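Teninau revises its hinged marker case, drops the loose cap tray

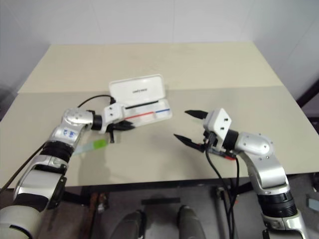
White marker case, open, with black, red and blue markers in the tray.

Stationery supplier Teninau has put a revised version of its hinged marker case on sale to schools and offices. The new case keeps the outside measurements of the old one and changes the hinge, the floor of the tray and the way refill markers are packed. Deliveries to resellers started in June.

The case is sold under the Urkeck name, which Teninau uses for its desk storage line. It is aimed at meeting rooms, classrooms and shared work tables, where markers are used by many people and put back by few of them. The basic set holds a black, a red and a blue marker. A green marker can be ordered separately and fits in the same tray.

Hinge and lid

The main change is in the hinge. The previous case had two short hinge pins, one at each end of the long side. Teninau says most of the returns it handled on that model came from a pin working out of its socket after the lid had been pushed too far back. The revised case has one continuous hinge along the rear edge and a stop that holds the lid upright when the case is open. The lid no longer lies flat on the table behind the tray.

The upright position also cuts down the space the open case takes up. On a narrow table or a whiteboard ledge, the old model needed almost twice its closed depth. The revised model needs a little more than its closed depth, the extra being the thickness of the hinge.

The closing force has been reduced. The catch on the old case was a snap tab that had to be pressed with a thumb, and users with small hands tended to pry at the corner of the lid instead. The new catch is a shallow ridge on the front wall. It releases when the lid is lifted from anywhere along the front edge. The company's data sheet gives a rating of 900 open and close cycles before the ridge shows wear that affects the hold. No rating was published for the previous catch.

Lettering is printed on the lid. A label can be placed below it, and the surface accepts common paper and film labels. Teninau advises against solvent cleaners on the printed area. A damp cloth is enough for marker dust.

Tray

The tray floor is now plain. The earlier model had molded channels, one per marker, and a separate cap tray that lifted out. The channels fitted only the markers supplied with the case. Thicker markers sat on top of the ridges and kept the lid from closing. With the channels gone, the tray takes markers of different widths, and two shorter ones can be laid end to end.

The drawback is that the markers can roll. In a closed case carried upright, they settle at the lower end. The supplier offers a thin insert mat for users who carry the case between rooms. The mat is cut to the tray and held by friction at the corners. It can be taken out and rinsed. The mat is sold separately, in packs of 2.

The cap tray has been dropped altogether. It was meant to hold caps while the markers were in use, and according to the product notes it was the part most often reported missing. The revised set uses markers whose caps fit on the back end of the barrel.

Storage position

The data sheet repeats the usual instruction to store whiteboard markers flat. Stored tip up, a marker may write pale at first use. Stored tip down, it may leak into the cap. The case has no feet or end stand, and the supplier does not recommend standing it on end in a pencil cup or file rack. Up to 3 closed cases can be stacked. A shallow recess in the base fits over the raised edge of the lid below.

Stacking old and new cases together is possible but not advised. The base recess on the old case is slightly narrower, and the upper case will slide if the stack is bumped.

Trial at Nostonton

Before release, the case was tried out for one term at the Nostonton training center, which runs evening courses in drafting and bookkeeping. The center placed the cases on shared tables in its classrooms and kept a simple log of which ones came back incomplete. Staff there had been using open cups and a drawer.

The log was not set up as a formal test, and the center has released only a short note on it. The note says that the cases were left open between classes more often than expected. It also says that markers were found uncapped less often than under the previous arrangement. Black markers ran out first in every room. The center has since asked for a set with an extra black marker in place of the blue one, and the supplier has added this as an ordering option for institutional accounts.

One complaint in the note concerned color. The case is white, and handling marks show on the lid edge after a few weeks, especially where red ink has dried on fingers. A gray version was asked for. Teninau has not announced one.

A second complaint concerned the height of the open lid. On tables with a low shelf above them, the lid touches the underside of the shelf before it reaches the stop. The supplier's answer is that the case should be pulled forward before opening. A removable lid was looked at during development and rejected on the grounds that it would be lost in the same way as the cap tray.

Refills and spare parts

Refill markers come in single-color packs and in a mixed pack of black, red and blue. The mixed pack is now shipped in a plain sleeve. The old refill pack was itself a small clear box, and buyers tended to keep it as a second case, which left the lid of the main case unused. The sleeve is meant to be thrown away once the markers are in the tray.

Spare lids will be stocked for the revised model. The hinge can be separated by hand with the lid at about a half-open angle, and the replacement lid is pressed on from the same position. No tools are required. Spare trays are not offered, as the tray is the larger part of the case and the price difference against a full set would be small.

Lids for the old model remain available while stocks last. They do not fit the new tray. The item numbers differ only in the last digit, so orders from existing customers should be checked against the shape of the hinge. Two short pins mean the old model. A single hinge line along the back means the new one.

Supply

Distribution is handled by Mägi, which already carries the Urkeck pencil trays and letter racks. The first shipment to the distributor was 1,239 cases. Most of these were assigned to standing orders from schools, with the rest going to general office resellers. A second shipment is in preparation. No date has been given for it.

Cases are packed flat in cartons with the lids closed and the markers already in the tray. Mägi asks customers to check a few cases from each carton on arrival for lids that have opened in transit. A lid that has opened in the carton can normally be closed again with no loss of hold, but a marker may have slipped out and be lying at the bottom of the carton.

Customers with unopened stock of the previous model may exchange full cartons through the distributor. Single cases are not covered by the exchange. The old model will stay in the catalog until the remaining stock is sold and will then be removed, together with the loose cap tray.

Labels for the lid, the insert mat and the mixed refill pack are listed on the same order sheet as the case. The sheet has been updated and replaces the spring version.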